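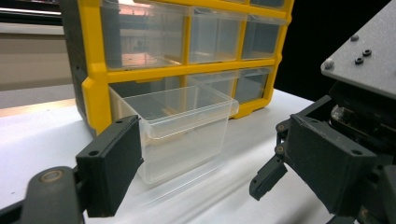

What changes for a storeroom worker when the fetching of small parts is given to a machine? In our material the walking and the opening of drawers became less, while the checking, the labelling and the talking with colleagues became more.

Figure 2. Drawer cabinet with one drawer of the lower row pulled forward, between the fingers of the gripper.

4.2 Redistribution of tasks in the small parts store

The second site of our study is the small parts store at Lunddale, which serves the repair benches of Cusero. Before the automation, a repair technician who needed a screw, a spring or a connector went to the counter and asked for it. The storeperson knew the cabinets by heart. She or he walked to the correct one, opened the drawer, took the part by hand and wrote it in the book. The work was light in each single movement, but it was repeated through the whole shift, and the older employees complained of pain in the wrist and in the shoulder.

The clear plastic drawers, of the kind shown in Figure 2, were kept when the new system came. This was a decision of the site manager, Jihad Rawashdeh, who did not want to pay for new storage furniture and who feared that the employees would lose their orientation. The consequence was that the movements of the machine had to be fitted to drawers which were made for human fingers. A drawer of this kind must be pulled straight, and it must stop before it leaves the cabinet completely. For an experienced person this is not a task at all. For the programming team it became the largest part of the labour in the first period, and the storepersons were asked to help with it.

We interviewed 14 employees, of whom five worked in the store itself and the others at the repair benches or in the purchasing office. All interviews were held at the workplace and during paid hours. The first round was done in April, before the system was in daily use, and the second round was closed on 11/09/2022. The coding of the transcripts was done by the first author and was controlled by Moataz Amrani, who had no contact with the site.

Three changes were described by nearly all persons in the store.

The first concerns the knowledge of places. In the manual store, the position of a part was remembered and not written. Several cabinets had labels which were wrong since years, and everybody knew which ones. The software, named Clirkum, could not work with such knowledge, so each drawer had to receive a correct entry. The storepersons spent many hours on this inventory. One of them told us: "I had to put my head into the computer, drawer after drawer. After that I was asking myself what they still need me for." A colleague from the same shift saw it in the opposite way and was relieved that she could now take holidays without being called at home.

The second change concerns the rhythm of the day. Orders from the benches now arrive as a list on the screen, and the machine works on them in its own order. The storeperson is called only when a drawer does not open, when a part is of an unclear type, or when the count is not in agreement with the entry. These calls come without any pattern. The employees described the waiting between them as more tiring than the former walking, although the physical complaints were mentioned less in the second round. We want to be careful here - the second round was held after the summer break, and this can have influenced the answers.

The third change is a social one. The counter was also the place where technicians exchanged advice on difficult repairs. With the list on the screen, there was no more reason to stand there. The bench technicians noticed this loss earlier than the storepersons themselves. After some weeks, one of the storepersons began to bring the trays with parts to the benches in person, and she used this tour to ask how the repairs were going. The tour was not foreseen in the work plan. It was later accepted by the management, and it is now part of the job description.

The position of the management was mostly positive. According to the internal log, 91 per cent of the orders in the last observed month were completed without a call to the storeperson. We could not verify how the log treats an order which was cancelled by the bench and entered again, and two technicians told us that they do this regularly when a part is late. The figure should therefore be read together with the interviews and not in place of them.

No employee of the store was dismissed in the period of our study. One moved to the purchasing office by her own wish. The training for the remaining persons lasted five days and dealt mainly with the screen, while the handling of a blocked drawer was learned afterwards, from each other. In the words of Rawashdeh, the course "was bought for the software and the people paid for the rest with their patience". A similar distance between the formal training and the daily labour was found at the Griffiths site, to which we turn in the next section.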